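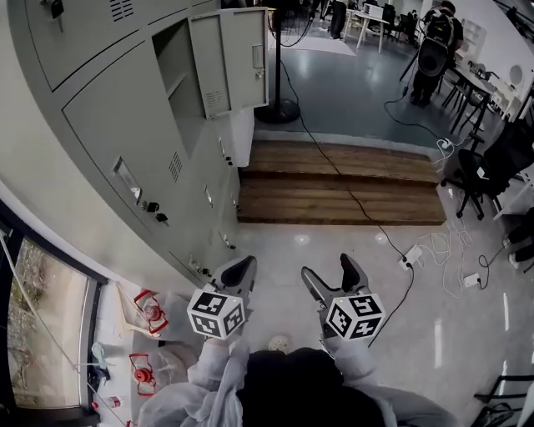

Budget check: second set of hand-held grippers, or one arm?

Forum > Purchasing and Planning

abrunet
March 21, 2025

Planning the next equipment request for the Driltby site. Current setup is a pair of hand-held grippers, two black fingers each, with a marker cube on each unit. The request has to go in before May and I can only defend one of these:

Option A: second pair of hand-held grippers, plus spare fingers and printed cubes. Clallico quoted 277 per gripper, fingers extra at 90 per set.
Option B: put the money toward a used Stokden arm and stay with one pair for collection.

The target tasks are all indoors: locker doors, keys in locks, small items on a window ledge. Has anyone costed this over a full year?

Apolline Brunet

torque_spec

Option A. An arm without enough demonstrations will sit under a cover. Check whether the 277 includes the cube mount. On our Clallico order it was a separate line.

fourbar

Disagree. You can collect for a year and still not know whether your finger geometry works on a key. Get the arm, run bad policies on it early, then decide what to collect. We bought in the other order and had to redo nearly 400 episodes after the finger change.

torque_spec

That is an argument for testing the fingers. A bench fixture does that for a lot less than an arm.

mkr_lund

Whichever you pick, add lines for the room. I see white power strips on the floor and a black cable coming down the steps of the wood platform. Cable covers and a wall drop should be in the request. Also plan for matte floor mats. A polished floor with ceiling lights reflecting in it can give marker detection trouble, depending on exposure.

abrunet

Mount is included, I asked. Cable covers were not in my sheet – added. What did you pay for mats?

mkr_lund

400 from Maillard, delivered, for the area in front of our bench. You have steps to work around, so measure first.

fourbar

Do not forget consumables. Sleeves, gloves, replacement cube prints. Small amounts, but our finance office would not approve them later as a separate request.

torque_spec

Agree with fourbar on that one. I would still leave the arm for next year's request.

abrunet

Going with A, with mats, cable covers and a fixture for key tests. Stokden said they would hold the arm quote open, so B goes in as a phase two line. Will post the final sheet once it is approved.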